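Quando é que uma máquina me arruma a cozinha?

23 de novembro de 2024

Ando há semanas a prometer este texto, e quem me conhece sabe que quando prometo um texto acabo a lavar o forno para não o escrever. Pois bem, o forno está limpo e cá estou eu.

A pergunta é a de sempre: já há máquinas capazes de fazer as tarefas da casa? Tenho seguido os testes do projeto Kuden, que trabalha primeiro em simulação e só mais tarde, se tudo correr bem, passa para braços a sério. Confesso que comecei a ler aquilo à espera de camisas dobradas e pratos a voar para o armário (sou uma otimista incurável!) e fui dar com cubos. Um verde em cima de um tapetinho, um amarelo de um lado, um azul do outro, e uma pinça aberta a apontar para a mesa.
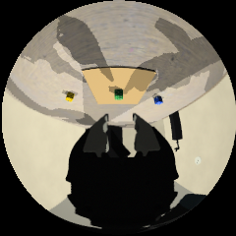 Cubos qualquer braço de fábrica apanha há décadas, escreveu-me uma leitora quando falei disto na newsletter, e a mim o que me faz falta é alguém que tire a loiça da máquina.

Tem a sua razão, e ri-me bastante, mas fiquei a pensar no assunto. O braço de fábrica apanha a peça quando ela vem sempre no mesmo sítio. Na minha bancada nada está duas vezes no mesmo sítio – as chaves, a colher de pau, o saco do pão – e ainda por cima a luz da janela muda a tarde toda e enche tudo de sombras. Pelo que percebi, é aí que estes sistemas tropeçam.

A Navberg, que faz caixas para conservas, experimentou um braço Nirow na embalagem. Em 727 tentativas falhou 114, o que para uma linha de montagem é um desastre e para o meu filho mais novo a pôr a mesa seria um triunfo. Puseram-no agora só a separar tampas por cor, e parece que se entendem melhor assim.

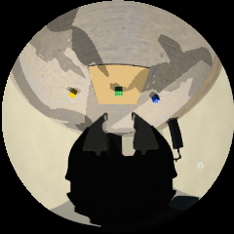 Amarelo, verde e azul, com a pinça ainda vazia.

Se me perguntarem quando compro um, digo que não tenho pressa. Gostava de ver primeiro 50 copos passarem do escorredor para a prateleira, na cozinha de outra pessoa, de preferência. Em dezembro volto ao tema, que entretanto comprei um aspirador automático e ele já ficou preso seis vezes debaixo do mesmo sofá.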